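6 Setting Up the Kitchen Station for a Visitor Demonstration

Applies to the Pristari simulation package with the Belay operator console.
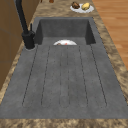
The kitchen station runs entirely in simulation and is shown on the wall display. Visitors watch the sink task first, then may try it from the console. Allow 5 minutes for start-up before the first group is brought in.

6.1 Loading the scene

1. Log in to the console with the demonstrator account. The developer account leaves debug text on the display.
2. Open Scenes > Kitchen > Sink, and select layout 127.
3. Check that the preview shows a plate in the basin and a second plate, with food on it, on the countertop beyond. If either plate is missing, reload the layout.
4. Leave the drainboard clear. It is the set-down area for the plate from the basin.
5. Press Lock Layout. The padlock icon turns solid.

Note: The marks on the basin plate are part of its surface texture. Layout 127 does not model washing, and the plate keeps its marks for the whole run. Tell visitors this before they try to rinse it.

6.2 Choosing the view

1. Select the Drainboard view. It looks along the sink with the basin at the far end.
2. Do not zoom in. From this position the front lip of the basin already hides part of the plate, and a tighter view makes the pick harder to follow.
3. If a group asks to see the whole plate, switch to Overhead between runs – never during one.

6.3 Running the demonstration

1. Press Ready. The arm model loads at this point and moves to its home position.
2. Press Run. The default sequence picks the plate out of the basin and sets it down on the drainboard.
3. Wait for the status line to read Complete before pressing Reset.
4. For visitor control, set the speed limit to 2 and hand over the controller.

Caution: Reset moves every object back to its start position without a prompt. Save the run first if the visitor has asked for a copy.

Caution: If a Justton arm is connected to the same console, set its output to Off before step 1. Simulated commands are otherwise passed to the hardware.

6.4 Faults during a visit

Code 297 – contact between the gripper and the basin wall. Press Reset and run again. After a second 297, reload the layout.
Display frozen – restart the viewer only. The console can stay on.

Section revised 28th March by Qianru Lei.

© Noneck. All rights reserved. | Contact support | Back to top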